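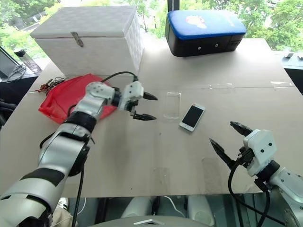
O que fica em cima da mesa: conversa com Bethel Kahsay

Cheguei à Iltwood numa manhã de julho de 2024 com o telemóvel quase sem bateria e sem capa, e foi a primeira coisa em que a Bethel reparou. "Andas com isso assim, nu?", perguntou, a rir. Pois ando! Ela organiza casas há anos (já vai em 400, diz-me com algum orgulho) e começa sempre pelo mesmo sítio: a mesa onde as pessoas largam tudo quando entram.

"Peço que esvaziem os bolsos e o saco como fazem todos os dias", conta. "Sai o telefone, saem as chaves enroladas nos cordões, o saco fica ali amarrotado num canto. E depois ninguém acha nada às oito da manhã."

Perguntei-lhe se a solução era comprar caixas. Fez uma careta. Gosta de caixas, atenção, e a branca entrançada, com tampa e fecho de metal, é das suas preferidas, mas acha que as pessoas compram demais. "Tive um cliente, o Ehsan, com 40 caixas. Metade vazias! Uma chega, se a abrires todos os dias."

E o que vai lá para dentro? As chaves, sempre, com os cordões desembaraçados. O saco de pano dobra-se em quatro e fica por cima. O telemóvel é que não entra, fica à vista na mesa, já com a capa posta.

Sobre capas, a Bethel tem opiniões. Prefere as transparentes, que deixam ver a cor do telefone, e tira a dela aos domingos para lhe passar um pano. "Junta-se uma areia ali nos cantos que nem imaginas", diz. Eu imaginava, infelizmente.

Falámos ainda da mesa em si, grande e bege. Ela gosta de tampos claros, em que se dá logo por uma chave esquecida. Em casa tem um escuro, herdado da sogra, e passa a vida à procura dos brincos.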